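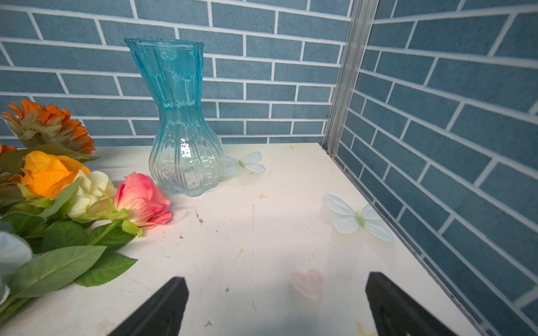 The turquoise vase, with the roses still lying next to it

Two vases and a bag of flowers that never die

I promised in my last post that I would write about the artificial flowers, and then July came with the heat and I wrote nothing. My apologies to the two readers who asked. Now I have the notes in front of me and a cold tea, so let us start.

When I was younger I was quite strict about artificial flowers. My mother had them on top of the television and they were always grey with dust, and I told myself that I would have fresh ones or none. Then I moved to Sornano, where the nearest florist is closed for most of the summer, and I changed my opinion little by little. The ones they make today are also much better than those of my mother. The petals have more than one colour in them. I have a pink rose which is coral on the edge and goes to a pale peach in the centre, and from the sofa you would not know.

I buy them at Jarnidetti, the big household shop on the road to Monti. They hang in long rows and are sorted by colour, and this is a bad system for me, as I always take too many oranges. This time I took again too many oranges.

The vases

I have two that I use for this, and they are similar in shape: ribbed glass, narrow in the waist and open at the top. One is turquoise. The colour is strong near the rim and becomes weaker going down, until at the bottom the glass is nearly clear. It is the one I like more, but it gives more trouble. In a clear vase you see everything, also the ends of the stems, which in artificial flowers are not beautiful.

The other one is of a dark reddish purple. It came to me from Rosario Ferri, who was my neighbour when I lived on the third floor at number 204, and who was emptying her cupboards before going to live with her son. She bought it in 2000 and in all that time she kept umbrellas in it, the small folding ones. I washed it with warm water and vinegar and left it upside down for a night. In a dark vase you can hide everything, so for a beginner I would recommend to start with a dark one.

Before you put anything in

Artificial flowers arrive flat. They have been pressed in a box and the leaves are all folded to one side, so the first work is to open them. I put everything on the table in one heap and take them one by one. You bend the leaves out with the thumb, then you turn the head of the flower a little, so that not all of them look in the same direction. With the roses I also press softly on the middle petals. If a rose stays very closed you can hold it over the steam from the kettle for a moment, but be careful with your fingers.

Then the length. I like the stems at 30 centimetres for a vase of this size, and I do not cut them if I can avoid it. There is a metal wire inside and it ruins the scissors. I bend the last part upwards like a hook and in this way I can change my mind later. My friend at work cuts everything with the pliers of her husband and is very happy, so do as you prefer.

A vase with artificial flowers has no water and is therefore very light. It falls if you pass near it with a newspaper. I put 200 grams of small white pebbles in the bottom of the turquoise one last year, and later I took them out again, as they made a terrible noise at each cleaning. Now I simply keep it near the wall.

How I divide them

My first idea was to mix everything: roses, gerberas and sunflowers, half in one vase and half in the other. I did it like this for a whole winter and something always disturbed me. The sunflowers and the gerberas have a big flat face and the roses are round and closed, and when they are together the roses disappear.

So now the roses go all in the turquoise vase. Six is a good number for it, with a pink and an orange at the top, the cream one at the side, a small pink bud on the opposite side, and the larger orange one low, together with the pale one that is almost blue. The leaves fill the holes. I do not try to make it symmetrical. I put the vase down, go to the door, look, and come back to change one thing only. If I change two things at once I do not understand any more which one was the mistake.

In the purple vase go the big faces. Two orange gerberas stand high, one on the left and one on the right, and then there are two sunflowers, one cream and one bright yellow. I let these hang lower and lean out a bit. There is a thin white tie around the neck of the vase, which I find makes it a little less severe.

The blue bricks behind help very much, I must say. Orange against blue is never wrong. The mat has roses printed on it in pink and cream, and I was afraid that it would be too many flowers, but it is so pale that it stays quiet.
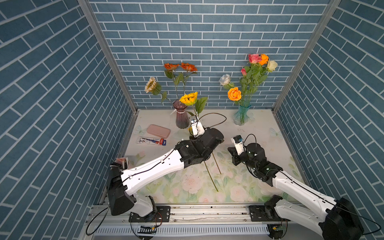

What is left over

There are always some stems that do not find a place. Two of them were lying in the middle of the mat, and I have put them afterwards in the drawer with the ribbons. A green stem alone is useful when a bouquet has a hole in the back. The pink pencil case also goes in a drawer, as does the little tool in its packet. I am not tidy when I work; I become tidy later.

About the dust

This is the question I receive most. Every second week I take a soft brush, the kind for make-up, and go over the petals from the centre to the outside. For the leaves a damp cloth is enough. Once a year I wash the roses in a basin with a drop of Monach, the dish soap in the green bottle, and hang them with the head down in the shower. The sunflowers I do not wash. I tried with one and the brown centre lost its shape, and I had to throw it away.

The glass I clean with vinegar, and for the ribs I use an old toothbrush. The turquoise one shows every finger, so I hold it from the inside of the neck when I carry it.

In the autumn I would like to try with branches, perhaps some with berries if Jarnidetti has them again. If somebody knows how to stop the berries from falling off, please write it to me in the comments. I lost half of mine last time and I am still finding them under the fridge.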